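Slow Grip, Late Release: A Shelf-Loading Fault at Putus

The fault first appeared in May, and it was a quiet one. A two-arm cell at Putus, used for putting dry pasta on shelves, began letting go of packages late. The command to open went out, the log recorded it as done, and the right gripper stayed closed while the arm started to withdraw.

"The package went with it," says Aino Toivonen, who looks after the cell. "It was pulled off the board and dropped. The software had already marked the placement as good."

There were 13 late releases before the cell was stopped. Toivonen's first suspect was the wrapper. Film sticks to finger pads in a way that a cardboard box does not, and the early cases all involved film. Her team cleaned the pads and ran the job again. Two more releases came late, one of them with a box.

"That ended the wrapper theory. We had lost a morning on it."

The cause was in the controller supplied by Moodley. When both arms moved at once, position messages filled the queue and the open command waited behind them. Delays reached 19 milliseconds in normal running, which is harmless. In the bad cases they ran to over 3 seconds. The log showed the time a command was sent – it held no record of when the finger moved.

The test load is ordinary spaghetti, in boxes and in clear-ended packs.
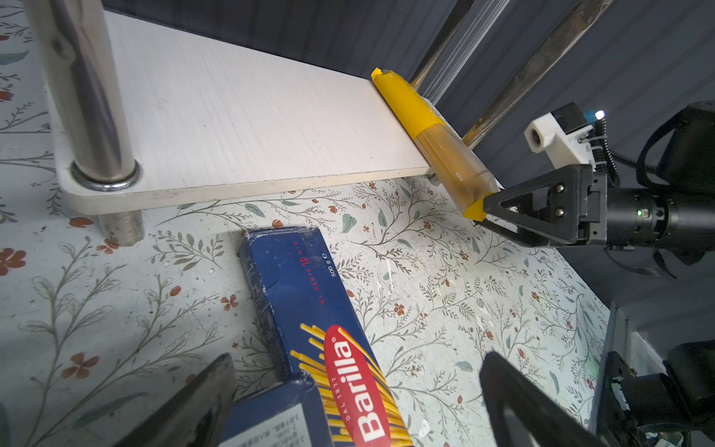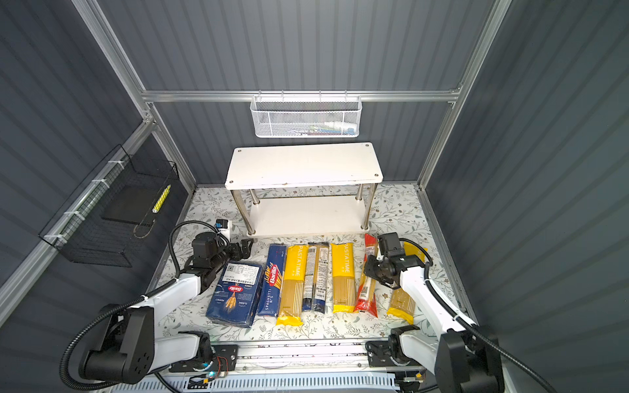
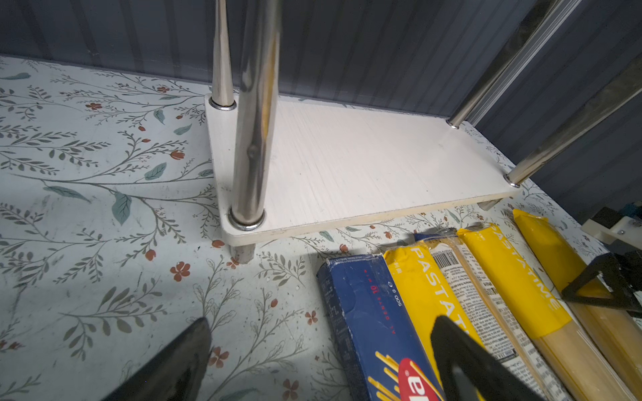 Toivonen's fix has two parts. Gripper commands now have their own channel, and the arm may not withdraw until the finger position has been read back as open. If no reading comes, both arms hold and the cell raises a fault.

The second part costs time on every cycle. Folerach, which runs the same controller, has asked for a version without it. Toivonen has declined.

"They can have the separate channel today," she says. "I want the read-back left in until Moodley changes the log."

Moodley has the report. A firmware update is being tested at Pretomell, where the arms are running at reduced speed for now.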